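The Keyboard Test

In April 2020 the Kurek method had a result on paper and no proof that another person could get it. Marcelino Barbosa had written it in Liltport. Murray Sawatzky was sent from Wotmont to repeat it, because he did not believe it.

The idea was simple. A person holds two grippers and does a small job at a desk, 100 times. Then the program, called Jutuvis, learns from the hands. Marcelino claimed that 26 of those 100 trials, if they were the slow ones, taught it as much as all of them.

"Slow is only slow," said Murray.

"Then try," said Marcelino, and gave him the grippers.

Murray stood over the keyboard and closed his fingers on the handles. They felt to him like the hands of somebody else.
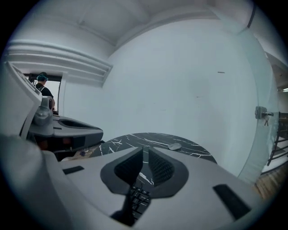
"How do you decide which trial is slow?"

"By the pause before the first touch. I measure it and keep the longest ones."

Murray wrote this in his notebook. He worked until lunch and after lunch, and he did not talk much. At first he went quickly, to show that the thing was easy. Later his shoulders became heavy and he began to wait before each key - one breath, sometimes two. He noticed that he was looking at the place before he moved to it. 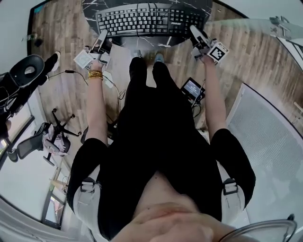
Both grippers at the keyboard, the black mat under it.

In the evening Marcelino ran the two sets. The full one needed 420 minutes, so they left it and ate soup in the kitchen. Murray asked about the pauses again. He asked if a tired person and a careful person would give the same number.

"I don't know," Marcelino said. "I was always tired when I did it."

Murray laughed for the first time that day. He took back his notebook, crossed out the word "slow" and wrote "waiting" over it, with a question mark. Then he went to see how far the program had come.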